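Nesting Bowls: A Beginner Task for the Robotics Club

This guide covers the bowl nesting task from start to finish. It is written for club members who have finished the safety session and can already bring an arm to its rest position and back. Plan on one club meeting for setup and practice, and a second for recording runs.

What you need

One robot arm for the basic version, or two arms for the shared version. A set of round bowls in graded sizes, each in its own color. A wooden table with a clear work area. The club logbook. A soft cloth.

The goal is to put each bowl inside the next larger one, ending with the smallest in the middle. Bowls make a good first task because the rim can be gripped from any side, so you don't have to worry about turning the wrist to match the object.

Step 1. Place the bowls

Put the largest bowl down first and leave it where it is for the whole run. Set the others out on the table with enough space between them for the gripper to come down without touching a neighbor. For your first few tries, use only the largest bowl and one small one.

Wipe the table before you start. Grit under a bowl makes it catch instead of slide when the gripper bumps it.

Step 2. Check your height over the rim

Bring the gripper over the large bowl with the fingers pointing down. Stop above the rim and look from the side, with your eyes at table height. From above it is easy to think you have clearance when you don't. Move across the rim and back a few times at slow speed until you know how high you need to be.

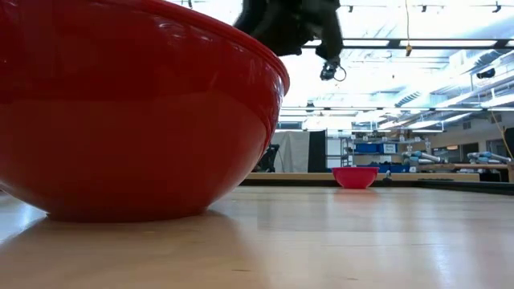

How high should the gripper be when it crosses the rim?
High enough that the bowl you are carrying clears the rim, including the part that hangs below the fingers. Test it at slow speed with the bowl in the gripper before you do a full run.

Step 3. Grip the small bowl

Open the fingers and come straight down so that one finger goes inside the bowl and the other stays outside. Close slowly. If the bowl tips, you are too close to the top of the rim. Open, go lower and try again. If the fingers press on the table, stop, raise the arm and start the step over.

Lift straight up and wait for the bowl to stop swinging before you move sideways.

Step 4. Lower and release

Move over the center of the large bowl, then come down. Let the small bowl touch the bottom before you open the fingers. Dropping it from a height makes it bounce, and it often comes to rest against the side. Open only as far as you need to. A wide opening can push the rim of the outer bowl and shift the whole stack.

Raise the gripper straight up until it is clear of both rims, then move away.

Step 5. Add the rest

Once two bowls go in cleanly, work through the full set from large to small. The last bowl is the hardest to release because there is less room for the fingers between the rims. With two arms, agree on who moves first. The idle arm stays back from the stack until the other driver says "clear."

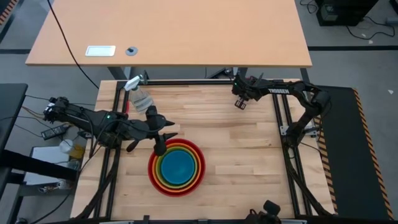 What should we do if a bowl lands crooked inside the stack?
Leave the stack as it is, write down which bowl it was, and end the run. Straightening it by hand and carrying on gives you a run that can't be compared with the others.

Step 6. Log the run

Write down the driver, the number of bowls, the order and whether the run finished. Use a new line for every attempt, including the ones you stopped early. Team Colletti and Team Skinarska share a logbook this term, so put your team name first.

Before you leave

Return the arms to rest, power them down in the usual order and put the bowls away. Report any loose cable or slipping finger to Devendra Chaudhary before the next team starts.

Last revised 2023-06-27

Contact: Devendra Chaudhary, Dundico Robotics Club | © 2023 Dundico Robotics Club | Back to top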